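Plarkgate Household Packs
Progress report to the Wibisono Fund
Period covered: July to October
Prepared by Kirsten Tremblay, project manager

Summary

The grant pays for the packing room at Triltstead and for the starter packs that go out from it to people moving into unfurnished homes. The room was refitted in July and has been in use since the first week of August. We sent out 309 packs by the end of October against a target of 730 for the full year. Spending is within budget on everything except shelving, which is explained below.

The room

The old room had two folding tables and no fixed storage. Packs were made up on the floor when both tables were full, and finished packs were stacked in the hallway. The refit moved storage to the back wall and put the work surface down the long side, near the delivery door. The surface is flat and white. We asked for white so that small items such as can openers and fuses show up when a pack is checked before closing.

The height was set at 35 inches after the packers tried two mock-ups. The first was lower and people complained of sore backs by mid-morning. We have had no complaints since the change.

Lighting was replaced in the same week. One of the new fixtures flickers and the electrician is due back to look at it. The door to the yard still sticks and has been planed once already.

Packing

A kitchen pack takes 30 minutes to make up from start to finish, including the check and the label. Bedding packs are quicker. The bathroom pack is the one that causes delays, mostly while we wait for shower curtains. Our supplier, Mimmont, has been short of them since August and has sent part deliveries. We have agreed that a pack can go out without a curtain if everything else is present, and the curtain follows when stock arrives.

The contents list was revised in September. We took out the cheese grater and the second saucepan and put in a larger mixing bowl and a better dish rack. Referral workers had told us that the saucepans were often left behind when people moved on. The list is now on one sheet and is kept with the labels.

Breakages have come down. Plates are now wrapped in the dish towels from the same pack, so we buy less paper.

Spending

Shelving came in over budget because the back wall needed repair before anything could be fixed to it. We covered the difference from the contingency line. We do not expect to ask for a change to the total. The invoices are attached as Appendix A.

Next period

The shelves above the sink still have to be put up, and the labels on the storage bins need redoing in larger type. We will also try packing in the late afternoon on delivery days, so that new stock does not sit by the door overnight. The stock count will be done before the next report and the figures sent with it.

We would like to discuss with the Fund whether a second supplier for bathroom items can be added under the current agreement.

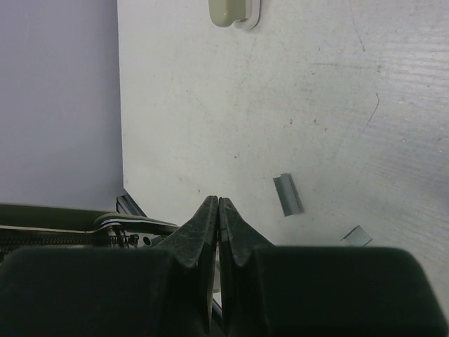 White work surface, Triltstead packing room, October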